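Helside 17-Ounce Tumbler: Two Months of Coffee, Mostly Lukewarm 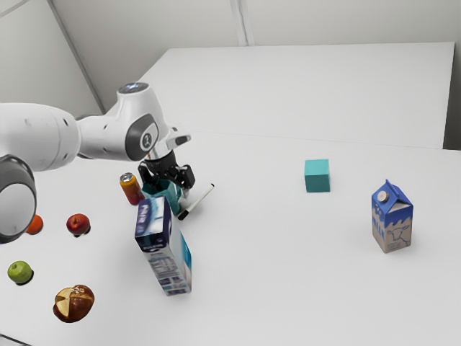
Phong Lương thinks I should have sent it back the first week. He has bought two travel cups from Helside over the years, the lid on one of them went sour by spring, and his view is that a company with one bad lid has a bad lid department. I kept mine anyway. I wanted to see whether the box was telling the truth.

The box says "hot for 20 hours." It doesn't say how hot, or hot compared to what. I filled the tumbler at six in the morning with coffee at 171 degrees, closed the lid, and left it on the kitchen counter. By lunch it was drinkable. By dinner it was the temperature of a bath you should have gotten out of. I did this again with the cup warmed up first, as the leaflet tells you to, and gained maybe an hour. If you count "not cold" as hot, then fine, they have a case.

My old Durkeck, which cost a good deal less and has a dent in the side from the garage floor, did a little better in the same test. Durkeck makes no promise on the box at all, except that you shouldn't put it in the microwave.

The lid is where Helside wants you to look. It has a slider, a second slider under the first one, and a rubber ring that comes out for washing. Getting the ring out takes a butter knife. Getting it back in takes patience, and if it's seated even a little wrong you find out in the car. The leaflet says the lid was "tested through 1000 openings," and I believe that, but I open a cup quite a few times a day and that number doesn't get me as far as they seem to think. Mine was already stiff at the end of January. It still seals. I have to use my thumbnail.

Cleaning: wide mouth, so a sponge reaches the bottom. Good. The outside coating picks up a gray smudge from keys and zippers that mostly comes off with baking soda. The lid is listed as top rack only, the body as hand wash, and I put both in the dishwasher once by mistake with no harm I can see. Coffee smell stays in the ring no matter what you do. Tea after coffee is not worth trying.

It fits the cup holder in my car and doesn't fit the one in my wife's. It does fit under the spout of our Aydoğan coffee maker, but only with the drip tray pulled out, so every morning starts with wiping the counter.

What bothers me most is the warranty. The front of the leaflet says lifetime. The back says the lifetime is that of the original lid ring, and rings are a wear item. I read that part several times. Replacement rings are sold in packs of two, and shipping costs more than the rings do. I wrote to ask about it and got a discount code for a second tumbler.

Good points: it hasn't leaked in a bag when the ring was in right, it stands steady, and the rim is comfortable to drink from. For a short drive it does the job. So does the Durkeck. So would most cups with a lid.

Two and a half stars. I'd go to three if they changed the box.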